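How Fast Does Celebrity Gossip Travel? My Media Studies Project

So for my final project I followed one rumor. In April a gossip account posted that the two leads of the soap Cerwood had secretly split up, and I wanted to see how far the story would get before anyone checked it. I saved 500 posts and read every one (my eyes still hurt!).

The first post had almost 3,000 shares by midnight. Fornance, the entertainment site, ran it as "sources say" the next morning, and then Honetti copied Fornance nearly word for word, typo included. I went back through both articles looking for a source and never found one.
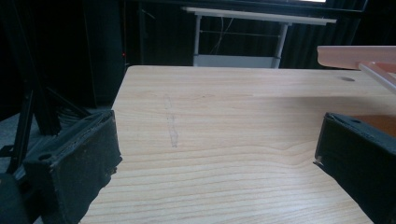 Fig. 1. Tabletop with a small dark spot near the far edge.

Then the Ndlovu agency, which represents both actors, put out a statement saying the couple were fine. It got 400 shares. I was expecting a gap, but wow. Honetti added one line at the bottom of its story and left the headline alone.

My sample is all in English and only from one app, so I can't say much about fans elsewhere. If I did it over I'd collect the comments too, which is where most of the arguing was, and I'd start saving posts on the first night before people began deleting them.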